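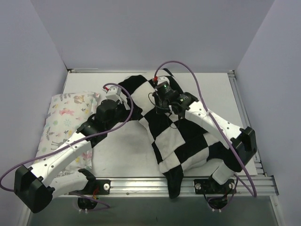
Das Tuch war schwarz-weiß kariert und lag als Haufen da. Benedek Vörös notierte: ein Stück, zerknittert, Faltung offen. Das Kissen hatte er links daneben abgelegt, schräg zur Wand. Weißer Stoff, kleine Tiere und Blumen in Pastell.

Das Verfahren der Wäscherei Tromell sah für karierte Ware zwölf Schritte vor. Schritt 1: Ecken suchen. Schritt 2: Kante an der Musterlinie ausrichten. Wer am Raster entlang faltete, lag laut Handbuch in 97 von 110 Fällen innerhalb der Toleranz. Zu den übrigen 13 stand dort nichts.

Vörös fand drei Ecken. Eine schwarze hing vorn herab, zwei steckten in den Falten. Die vierte suchte er bis kurz vor Schichtende.

Das Kissen stand auf keiner Liste. Es war im Januar mit einer Lieferung der Pension Bergeron gekommen, ohne Etikett. Er hatte zweimal dort angerufen. Man vermisse nichts, hieß es, man habe auch keine Kinderzimmer. Im Formular gab es dafür das Feld »Sonstiges«, 200 Zeichen.

Er schrieb: Kissen, Kindermotiv, Eigentümer unbekannt. Dann löschte er das letzte Wort und setzte »nicht ermittelt« ein – die Formulierung ließ den Vorgang offen. Er stellte die Wiedervorlage auf vier Wochen, zum sechsten Mal, und begann wieder bei Schritt 1.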